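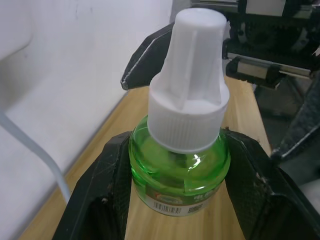

The Zavis fingers with a good hold on a green bottle, ribbed cap clear of the jaws.

I should say at the start that I'm fond of this thing, so take the grumbles further down in the spirit they're meant. I've had the Zavis two-arm bench package on hire from Westano for 3 months now, and by the time you read this I'll have signed on for another stretch, which probably tells you most of what you came for!

The hire is $767 a month with $162 freight each way, and the freight stung a bit (we're a fair way out of town, so I'd budgeted for some pain). Everything came in foam with the cables bagged and labelled, and I had both arms moving before dinner on the first evening, mostly because the printed guide is written in ordinary sentences and doesn't assume you already own three of the things.

My favourite part is the grippers. I've been trying them on the sort of fiddly household jobs my mum would love to hand over, little bottles and plugs and adapters mainly, and the textured fingers hang on to a smooth round plastic bottle far better than I'd expected. They do pick up scratches and every speck of dust in the house, mind you. A soft brush once a day sorts out the dust, and I've made my peace with the scratches.

The software is called Drundulent, a name I have now mistyped in every possible way. You guide the arms through a job, save it, and run it back with whatever changes you like. Lovely when it behaves. It does have a habit of forgetting which camera you'd picked as the main one, and the fix is to open the settings and pick it again, which gets old by the fourth time in an afternoon. Westano's support person was patient about it and sent me an update, and things have been calmer.

Wall jobs are harder than table jobs, I'll warn you now. Anything hanging from a hook wants to swing when you touch it, so you need one arm to steady and the other to do the work, and getting the two to agree took me most of a week and a fair few cups of tea.
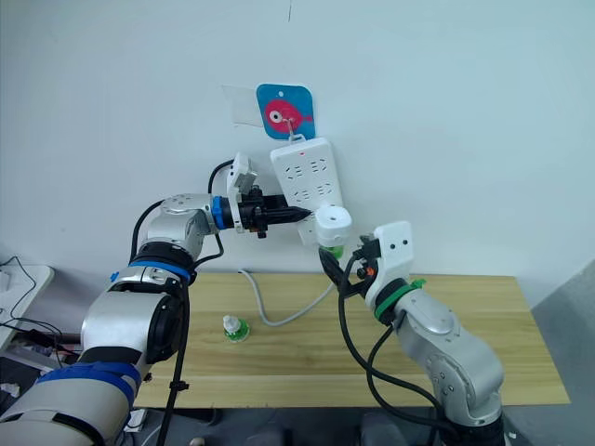 Can you hire a single arm and add the second one later?
Westano will do that, but you pay freight again on the second arm, so it's cheaper to take the pair together if you think you'll want both.

I looked at the Nikolaidis bench arm too before deciding. It's a tidy bit of gear and quieter, but it only came as a single and the gripper was extra. For two-handed work I'd go with the Zavis again. I'm giving it 4 stars, and I'd find the missing one if they sorted out the camera setting and put slightly longer cables in the box.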